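Bruvar Releases Evetti 2, Perception and Planning Software for Handling Soft Goods

New version scores wrist-camera input before each motion and replans when the score is low

Bruvar today announced Evetti 2, a software package that links wrist-camera perception to grasp planning for cloth and other soft items. The release replaces the fixed exposure and blur limits of the first version with a confidence score computed for each region of the camera input. Regions with a low score are kept in the planner's map as unknown space and are not used as grasp targets.
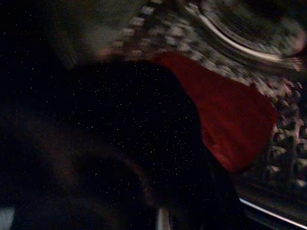 BODNÁR, April 10, 2018 – Red fabric beside a blurred, mottled pattern is the kind of input the new scoring module handles. Dark areas near the gripper are masked, thin reflective edges are given less weight, and the planner receives only what remains. If too little remains, the arm controller is told to slow down or hold while new input is collected.

Scoring runs in a separate process from motion control. The planner keeps the last 6 accepted views and can return to any of them. Replanning takes up to 200 milliseconds on the supported controller.

Evetti 2 also includes Hunano, a command-line tool for replaying logged runs against changed settings. Bruvar tuned the default limits with Hunano on 4,000 logged grasp attempts. Log files from the first version can be read after conversion; calibration files must be created again.

Evetti 2 is available to current license holders now. New licenses will be offered in May. Release notes and the list of supported controllers are included in the download.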